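Toivonen Tabletop Set, container tasks

README for release 2

This set holds demonstrations of two-arm handling of a rounded plastic container on a light tabletop. It was collected at the Oltari bench in Skendville for training imitation policies, and it is maintained by the Likasine project. If you used release 1, read the section on changes before mixing the two.
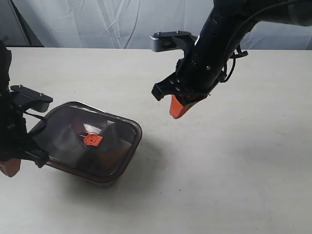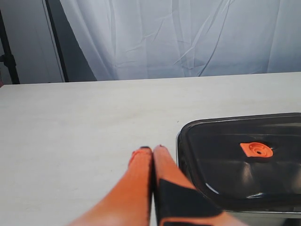 First: both arms over the bench, with the container left of center. Second: a wrist camera view, with the gripper fingers beside the container.

What is in the set

There are 4000 episodes, split into 47 sessions. A session is one sitting by one operator with no change to the camera mounts or the backdrop. Every episode was teleoperated. None of it is scripted motion and none of it was generated in simulation.

Each episode folder contains:

- video from each camera, one file per camera
- joint positions and gripper opening for both arms, recorded at 30 Hz
- the operator's commands, on the same clock
- a short text instruction
- a success flag, set by the operator at the end

Video is also 30 frames per second. Frames and joint readings are matched by nearest timestamp. We did not interpolate — if you need evenly spaced samples, resample them yourself and keep the original timestamps.

Splits

The test split is 1000 episodes and the rest are for training. Splits are made by session, so no session appears on both sides. Please keep it that way if you cut your own validation set. Neighboring episodes in a session look very much alike, and a random split will give you scores that are too high.

Failed episodes

Failures are kept in and marked with the success flag. Most are missed grasps or a container that slid when one arm touched it. The flag covers the whole episode, so a run with two bad grasps and a good third one still counts as a success.

Known problems

The plastic is shiny and reflections move with the arms. Depth estimated from the color video is poor on it.

In wrist views the gripper's own fingers can cover a good part of the picture. Cropping them out has hurt results in our own training runs.

The backdrop cloth was rehung between some sessions, so its folds differ. Treat them as background noise.

There is one table and one backdrop. Do not expect a policy trained only on this set to work in a kitchen.

Changes from release 1

Gripper opening is now stored from 0 (closed) to 1 (open) for both arms. In release 1 the left arm was reversed. Session 12 was removed for a clock fault and recorded again under a new number. Text instructions are now all lower case.

Reporting errors

Send the session number, the episode number and the time within the episode. Corrections go into the next release — we do not edit a release once it is out.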